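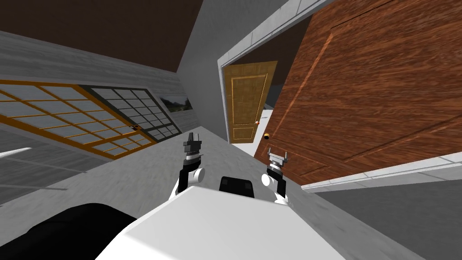 Femelum Campaign Files

Hi! This is the README for my little pile of wargaming stuff: army lists, turn logs and house rules from our club's long-running Femelum campaign. I started it as a folder of scribbled notes, and then people kept asking me for copies, so now it's a proper download (well, proper-ish).

What's in here

lists/ has the army lists, one text file per player per season. Points are capped at 1000 a side, and yes, the Curnia Free Guard list goes over by a hair in the second season. We let it slide and I left it as it was played.

turns/ has the turn logs, 1023 rows over 11 battles. Each row is one unit doing one thing: moving, shooting, charging or running away (so much running away, mostly mine).

rules/ has the house rules. Read fog.txt first or the logs from the siege of Hudgate will make no sense at all!

The columns

battle, turn, side, unit, action, target, result, notes. Result is blank if a player forgot to write it down. The notes column is whatever got scrawled on the sheet that night, spelling and all, and I love it too much to clean it up.
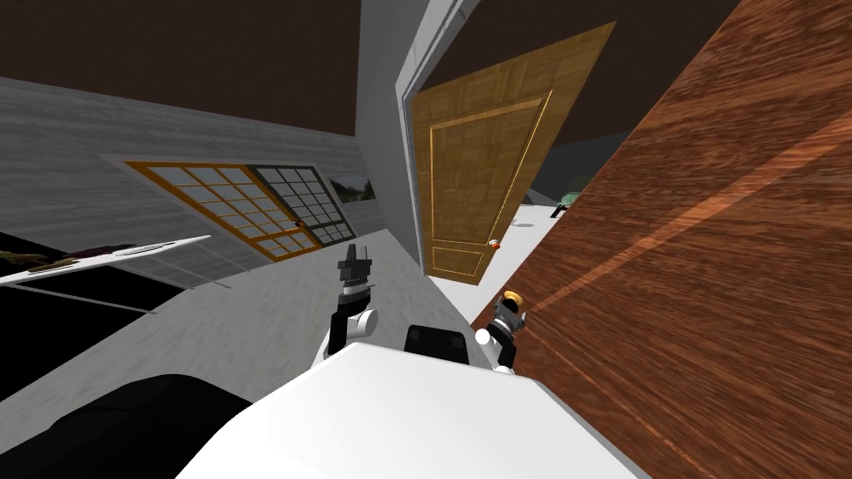
Walkers were the last thing we added, and they're still the messiest part of the rules. The Koyama Legion fields up to 6 of them, and each one gets a left arm and a right arm that you equip separately in the list file. They don't have to match. Think of the white robot here, with its black, blocky gripper pointing up on the left and a shorter one angled forward on the right: in the lists that would be arm_l=claw and arm_r=short_claw. If a walker loses an arm, the log says "arm_l off" in the result column, and it stays off until the next battle. Repairs cost 11 points, and I don't care how much the Koyama players complain.

Known problems

The third battle at Hudgate has two turn fours. We lost track during pizza and both got written down, so pick whichever you like.

Unit names change between seasons. "Old Bridge Company" and "Bridge Co." are the same guys.

Dice rolls aren't recorded, only what came of them. I keep meaning to start!

Using it

Copy it, hack it up, run your own Femelum. If you put it online somewhere, a link back would be sweet. No painted mini photos are included, those belong to the people who painted them.

Changes

May 1, 2022: added the walker rules and fixed the side column in battle six, where I had Curnia and Koyama swapped the whole way through (oops). The next batch of logs should go up in September, once the river campaign wraps.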